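## Folding demos with a hand-held gripper: how messy is too messy?

**posted by tansyroot in Learning from Demos**

Hi all! I've been collecting laundry folding examples at home since July, using a hand-held gripper with a camera on it, and I'm up to 198 clips. Mostly T-shirts, all done on beds. I'm training a small policy on them (I call the project Quinlan, long story) and it does fine on light shirts. On dark shirts it's hopeless. It goes for the collar, closes on nothing, and then carries on folding air as if everything went great.

My two worries are the black shirts, where the jaws and the cloth are nearly the same color, and the backgrounds. I don't clear anything up before I record. Patterned sheets, quilts, bags on the door, whatever. Part of me thinks that's good variety and part of me thinks I'm making it way too hard with this few clips.

Should I throw out the dark ones and start over on a plain sheet? I'd rather not, my wrist is already complaining – but I will if that's the fix.

**Lutz Schmieder**

Don't throw anything out yet! I went through the same thing last year with towels and pillowcases, and I deleted a whole batch I later wished I had back.

Busy backgrounds are fine as long as they change. If all 198 clips are on the same bed with the same sheet, the model can lean on the print to work out where it is, and then it falls apart on the next bed. So swap the sheet now and then, or turn the shirt so the collar points another way. I got to 675 clips over 5 rooms before mine stopped caring what was underneath, and I'm sure I could have done it with fewer if I'd moved around sooner.

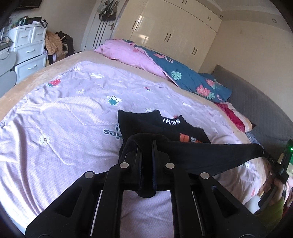
For dark cloth, what helped me most was slowing down at the grasp. I was pinching and lifting in one quick move, so there were hardly any frames where the fabric was clearly between the jaws. Now I close, wait a beat, and then lift. I also put a strip of light tape on the inside of the fingertips on my second tool, and it made the gap a lot easier to pick out against black cotton. Use matte tape if you can, the shiny stuff glared at me under the ceiling light.

One more thing: check your exposure. If it's on auto, a pale sheet will push the shirt down to a flat black blob with no wrinkles in it at all. Lock it a bit brighter than looks nice. The sheet will wash out some and you won't miss it.

And watch a few of your failed clips at half speed before you record more. I found 3 where I'd grabbed the sheet along with the hem and marked them as good – oops.

**bobbin_and_bolt**

just use white shirts?

**Merimeck**

I'd go along with most of what Lutz said, but I wouldn't do the tape halfway through. If your first 198 don't have it and the rest do, keep a note of which is which, and make sure the robot's fingers match whatever you end up with. I changed the fingertips on mine once and forgot to change them on the arm, and lost about a week to it.

Also, are you including any misses? I keep clips where the first pinch slips and I go back for another. With only clean grabs to learn from, yours has never seen what an empty grip looks like, so of course it folds air.

**tansyroot**

Thank you both (and bobbin, haha, half my closet is black). Exposure was on auto, so that's tonight's job. I'd been deleting every slip, too. Going to keep them from now on and try the pause before the lift, and I'll leave the tape for the next batch.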